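Sorting out the medicine drawer

I do this twice a year, once in spring and again in December, and I've come to like it. You put the radio on, make yourself a cup of something, and by the time it's cold the drawer shuts properly again!

1. Empty everything onto a big table. I mean everything, even the sticky cough drops at the back. A wooden top is nice for this, but wipe it down first and let it dry so the labels don't pick up crumbs.

2. Set out two tubs before you touch a single bottle. I like them in different colors so I don't have to stop and think - red for what's leaving the house, clear for what's going back in the drawer. My clear one came from Forkby, years ago, and has been through the dishwasher more times than I could tell you.

3. Keep the little vials and the pill bottles between the tubs while you work, so whatever you pick up only has a short way to go.
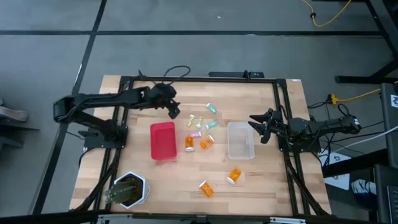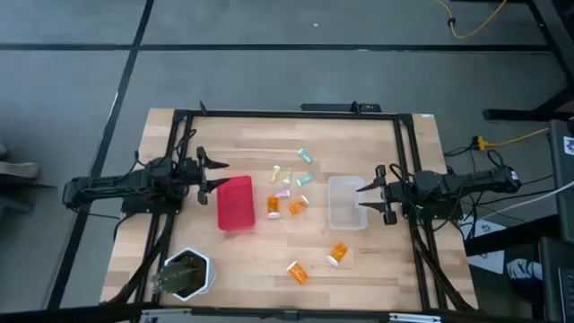 Orange bottles with white caps and small vials, between the red tub and the clear one.

4. Read each label in good light, with your glasses on (I say this as someone who once squinted through the whole job). Anything past its date goes in the red tub. If you can't read the label at all, set it aside and ask your pharmacist.

5. Take the red tub's contents to a drug take-back box. Ours is at the pharmacy in Postendale, and it took me all of 4 minutes last time. Black out your name and prescription number on the bottles before you go.

6. Wash the drawer liner while it's out. Mine is cut from a roll of Irkari shelf paper, 20 inches wide, and there's still plenty left for the linen closet.

7. Put the clear tub back up high, with the caps clicked shut, well out of reach of the grandchildren.

Last updated 4/16/24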